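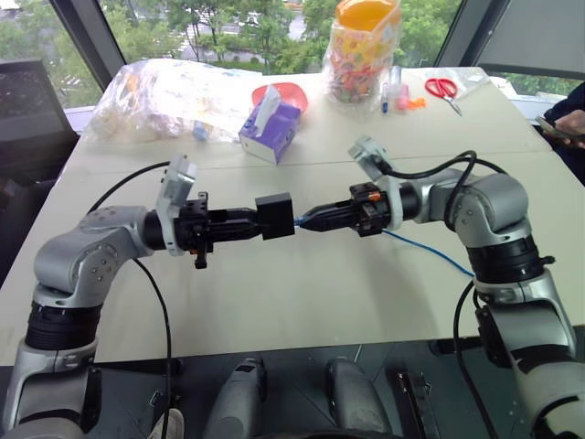 Clulden bimanual policy — issue tracker
Ticket: Handover of thin flexible items stalls just before second grasp
Component: Garnov (action chunking and temporal blending)
Opened: April 2020
Status: Resolved, one follow-up open

Summary

The two-arm handover policy does well on rigid items and gets stuck on cables. One gripper holds the cable, the other arm comes across to the middle of the table, and then both arms hover with the fingertips nearly touching. No fault is raised. The policy keeps sending commands, they just cancel out. Left alone, it will sit there until the episode timer runs out.

Steps to reproduce

1. Load the Garnov checkpoint trained on the mixed household set.
2. Put the cable on the side of the receiving arm's partner, with the usual clutter left at the back of the table.
3. Run the handover task with a chunk length of 128 and blending on.
4. Watch the gap between the fingertips once both wrists are over the middle.

Expected: second gripper closes on the cable, first gripper opens.
Seen: both grippers hold position and drift back and forth by a few millimeters.

Log

Entry 1
Ran 70 handovers with the cable on the stock settings. Only 6 finished. Every failure I watched had the same look, so I'm happy to call this one bug and not a pile of them. That's great news for debugging!

Entry 2
Checked the boring things first. Joint encoders agree with the commanded positions. Both wrist cameras are delivering on time and the timestamps line up. Recalibrated the arm bases against each other anyway and got the same stall. Put the old calibration file back so the runs stay comparable.

Entry 3
Suspected the clutter. The training set has bags, tissue boxes, jars and scissors all over it, but I wondered if a busy background was pulling the attention maps away from the cable. Cleared everything off for one batch. No change. Put it all back. Clutter is not the cause, and it's nice to have that written down somewhere, as it comes up every time a policy misbehaves.

Entry 4
This is where it got fun. I dumped the raw chunks before blending and plotted them over each other. Each chunk taken alone is a perfectly good handover! Some of them close the second gripper early and come in from above. Others wait, come in level, and close late. Both styles are in the demonstrations. The blending step averages overlapping chunks, so when one says "close now" and the next says "not yet," the output is a half-closed gripper at a half-way height, and neither plan ever gets carried out.

Rigid items hide this because either approach ends up touching the object anyway. A cable gives you a very narrow target and it sags.

Entry 5
Tried turning blending off completely. The stall goes away but the motion gets jerky at the chunk borders, and with both arms on the same cable that means tugging. Not a fix I'd want to leave in.

Entry 6
Arango branch: sample several candidate chunks, score each against what is left of the one being executed, and keep the closest. Blend only with that one. So the policy picks a style and sticks with it until the scene gives it a reason to change. Same checkpoint, no retraining, small change in the inference loop.

Ran it on the cable and saw clean handovers straight away. I may have cheered. The arms come together, there's a short settle, the second gripper closes, and the first lets go. Rigid items look the same as before, as far as I can tell from the first batch.

Entry 7
Repeated on the second cell at Drakevgate with their own calibration. The stall reproduces there on stock settings and disappears with the Arango branch. Really pleased with that, because I was worried about tuning to one table.

Resolution

Merged the candidate selection into Garnov behind the flag consistent_chunks, on by default for two-arm tasks. Single-arm tasks keep plain blending for now.

Still open

With the flag on, inference takes longer per step. It fits the control budget on our machines — just. Splitting this into its own ticket, with the timing traces attached there. If you are on older hardware, drop the candidate count to 2 and please post what you see.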